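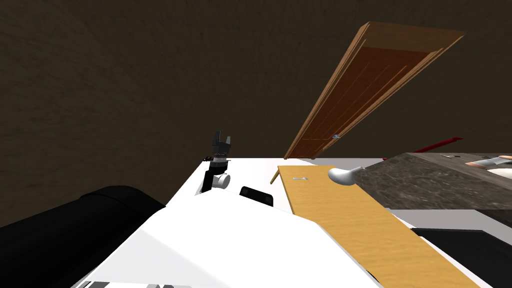

4. Commissioning and Colour in Commemorative Apparel

4.1 Scope of the section

The preceding section considered commemorative garments as objects acquired and kept by listeners. The present section turns to the conditions under which such garments are designed, and in particular to the relationship between small apparel labels and the freelance illustrators they engage for anniversary editions. The material consists of catalogue records from three labels (Skamia, Dremon and Hauksdóttir), the correspondence that each label made available to the authors, and semi-structured interviews with 15 illustrators. The catalogue records comprise 3531 individual garment designs, coded according to the scheme set out in Section 3.

4.2 The brief as a document

Commissioning briefs in the sample vary considerably in length and formality. Those issued by Dremon follow a standing template, in which the artist to be honoured, the occasion, the number of ink colours and the placement of the print are entered under fixed headings. Skamia's briefs are ordinarily contained in the body of an email and seldom exceed a paragraph. Hauksdóttir issued no written briefs before April 2016 and relied until then on telephone conversations, of which only partial notes survive.

The difference has consequences for authorship. Illustrators working from the Dremon template described the resulting design as belonging chiefly to the label, and several declined to include it in their portfolios. Those working from informal briefs were more inclined to claim the design as their own, including in cases where the label had requested substantial revisions. Bisgaard and Overgaard (2017) observed a comparable pattern in concert posters, although their sample was confined to promoters operating a single venue.

4.3 Genre palettes and their avoidance

A recurring instruction in the correspondence concerns colour. Labels serving a particular musical genre inherit a palette that customers recognize at a distance, and the use of that palette carries little commercial risk. It was nonetheless excluded, in whole or in part, by a large share of the anniversary briefs examined. The reasons recorded fall into two groups. The first is aesthetic: the label regarded the palette as exhausted and wished to distinguish its garment from souvenir stock. The second is economic. A design limited to one or two inks requires fewer screens, and the saving is material where a print run is small.

Interview respondents tended to present the second reason as the first. One illustrator, a regular contributor to Skamia, recalled being told that a single cream ink on navy cotton would be "more respectful" to the musician, and learned from the printer some months later that the budget had allowed for one screen only. The authors do not suggest that such statements are made in bad faith. Aesthetic and budgetary preferences are formed together in firms of this size, where the owner frequently acts as art director, buyer and bookkeeper.

4.4 Likeness and lettering

Where a palette is withheld, the burden of identification passes to portraiture and lettering. Portraits raise questions of licensing that fall outside this paper; the reader is referred to Tomaszewski and Ajayi (2018) for a treatment of posthumous image rights in the Canadian market. Lettering presents fewer legal obstacles and is correspondingly common. Hand-drawn titles predominate in the Hauksdóttir catalogue, while Dremon favours typefaces licensed through the Cisedar library, at times with minor alterations to individual characters.

Lyric quotation was rare across all 3 catalogues. Two respondents attributed its absence to the cost of clearance, and a third to the practical difficulty of setting a legible line of text across the chest of a garment offered in both children's and adult sizes.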